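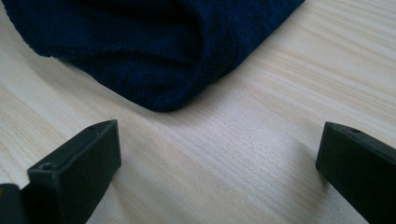 Figure 1. Navy knit, fine gauge, laid on the work table. Fold or crease near the middle of the piece, layers overlapping.

Home Issues Submit About Search

February
Efua Fiadzo and Muthu Menon

4. Folding knits on a hard surface

4.1 Why knits got their own section

The woven items (shirts, pillowcases, dish towels) were covered in section 3 and gave few surprises. Knits are a different matter. A knit moves after you let go of it. It creeps, it rolls at the hem, it takes a crease where nobody put one and refuses the crease you want. Most of our participants knew this already and had worked out some habit for dealing with it at home, usually without having a word for it. We use "settling" below for the small movement a knit makes in the first moments after the hands come off.

Our home interviews in Pinon (section 2) had already pointed this way. Asked which clothes they put off folding, people named sweaters first, then fitted sheets, then anything with a hood. Several said they don't fold sweaters at all, just lay them over a chair back until they're worn again. One woman in the Sodport group keeps hers rolled, standing on end in a drawer, and would not hear of anything else.

4.2 Table and setup

Same table throughout. Pale wood top, no cloth or pad. We did discuss a pad. A pad grips the underside of a knit and holds the first fold in place, and that makes everyone look neater than they are. At home most people fold on a bed or on a table, and bed folding was already in section 3, so bare wood it was.

Lighting was left as found. Dark knits are hard to read in it. On a deep navy like the one in Figure 1 the lit lower edge shows up well and the upper part goes nearly black, and a turned-over layer sitting in that darker part can be missed completely by someone standing over it. Participants missed them too. More on this in 4.4.

Height of the table was not adjusted between people, a weakness, see section 6. Two taller participants complained about their backs.

4.3 What people did

83 folding attempts on knits were kept for analysis. An attempt starts when the item is put down and ends when the participant says "done" or walks off, whichever comes first. Attempts where we interrupted were thrown out.

Nearly everyone began by smoothing. Flat palms, center outward, then a tug at the hem. The smoothing took longer than the folding in most attempts, wich we did not expect. For wovens it is the other way around. Asked about it afterward, participants tended to describe the smoothing as not part of the job, a thing you do before you start.

After smoothing, two main routes. First route: sleeves in, sides in, bottom up. The store fold, more or less. Second route: in half lengthwise, sleeves laid back on top of each other, then halved again from the bottom. The second is quicker and gives a thicker, softer stack that slumps if you put more than a few on top of it. People who had worked in shops used the first without exception. People who had learned from a parent were split.

Sleeves are the trouble spot in both. A knit sleeve is a tube and it does not lie flat as two matched layers unless somebody makes it. One layer slides. You get a lip, or a small pocket where the cuff has turned over on itself, and then the next fold goes on top and locks it in. By the time the item is finished there's a hard lump inside that cannot be seen but can be felt with the hand. Somogyi's term for this was "buried fold" and we keep it here.

4.4 Buried folds

These turned out to be the main difference between a stack people were happy with and one they redid. They come from the early steps, almost always from the sleeves or the hem, and fixing one late means opening the whole thing.

Three things seem to feed them. Dark color, as said. A fuzzy surface, where the layers catch on one another and don't slide back when tugged. And hurry, plain hurry, particularly on the last few items of a load. We logged time of day for each session but it made no difference we could find.

Texture worked both ways. Knits with a visible rib gave people a line to fold along and many used it, lining the edge of the fold up with the rib by eye. With a very fine rib this fell apart in poor light. Participants would lean in, or turn the garment, or give up and go by the side seam.

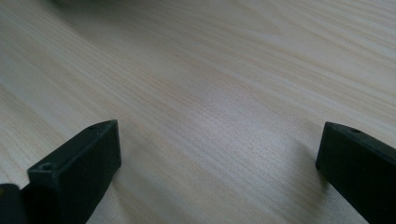
Settling also depends on what is underneath. On bare wood a light knit will keep sliding a little at the free edge, and the rounded corners left after a sleeve fold drift outward. On the bed (section 3) they stay put but sink. Participants who folded well on the table mostly pinned the fold with one forearm while the other hand brought the next layer over. Those who used only fingertips had to redo more. We'd like to say how much more but the coding of "redo" changed partway through and the early sessions would have to be watched again. Left for the follow-up.

Direction of work was a smaller matter. Most folded toward the body. A few folded away, and these few were also the ones who stood at the corner of the table instead of the long side. Whether one causes the other, no idea.

4.5 Comparison with the Mernico notes

The Mernico household notes list over 3,000 separate laundry entries, written down by the families themselves, and knits come up often enough to be useful. The entries are short. "Sweaters, folded twice." "Gray one again, wont stay." They don't give technique but they do give order, and the order matches ours: knits get left for last. Towels first, then shirts, then the small stuff, then whatever is left, and what is left is sweaters.

That matters for buried folds. If knits always come at the end of the load then they always get the tired pair of hands, and some of the trouble we put down to the fabric may belong to the order. Our sessions do not separate the two. A session with knits handed over first would be easy to run and we should have run it.

4.6 Short note on storage

Not studied directly. But participants kept bringing it up so we record it. A fold is judged by whether it fits the drawer or the shelf at home, and several people asked for the shelf depth before they would begin. We had no answer ready. After the early sessions we told them to picture their own shelf, and the questions stopped.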